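Konwood to decide on second sorting cell in November

Aug 2, 2023

Konwood, the grocery packing firm, has put back a decision on buying a second robot cell until November, when it expects to have a full set of running costs for the first.

The company had planned to order the equipment this summer. Jade Chisholm, who is in charge of equipment spending at the firm, said the quotes came in higher than the sum set aside last year, and that most of the gap was in the parts around the arms.

"We budgeted for the arms and the table and not a lot else," she said. "Then you add bins, spare fingers for the grippers, cabling, floor fixings and the days of somebody's time to set it all up. It was 13 separate lines on the quote by the end, and we had planned for four of them."

Konwood packs mixed orders for small shops and office kitchens. The products range from jars with screw lids to snack packets, and they have to be picked and placed in open bins before they go to the packing bench. Jars and soft packets need different handling, and the firm wants to know how often the gripper fingers have to be changed before it commits to a second set of machines. 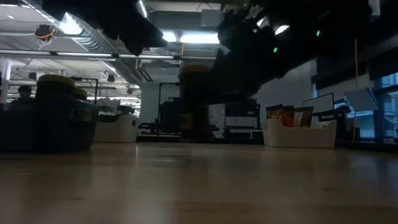

A robot gripper beside a dark jar at the sorting table, with jars and snack packets in the bins.

Two suppliers are still being considered. Wastus has offered a package that includes the arms, grippers and a year of call-outs. Esine has quoted a lower price for the arms alone, with service charged by the visit. Konwood has not released either figure.

Miłosz Nowicki, the engineer who looks after the first cell, has been asked to keep a log of stoppages, worn parts and hours spent on adjustments. He said the log would be shared with both suppliers so that they could price the service part of their offers again.

"The yearly cost is hard to guess from a brochure," he said. "Fingers wear, cables wear, and somebody has to teach the thing a new jar when the buyers change brand. I would like that written down before we sign for another one."

The test list for the first cell covers 395 products. Of these, 332 have been approved for handling by the arms, and the rest are still packed by hand. Most of the ones left over are thin pouches and multipacks, Mr Nowicki said. He has asked for 3,000 pounds from this year's money to try other fingers and a different shape of bin — a request that has already been agreed.

Floor space is the other open question. A second cell would go in the Makowska building, where the power supply would need to be upgraded first. Ms Chisholm said that work would be paid for out of the property budget and would go ahead whichever supplier was chosen.

Leasing has also been looked at. The firm prefers to buy, she said, but a three-year lease remains possible if the service terms are good enough.

Both suppliers have been asked to hold their current prices until the decision is made. Revised offers are due before the November budget meeting, and an order placed then would be for delivery next year.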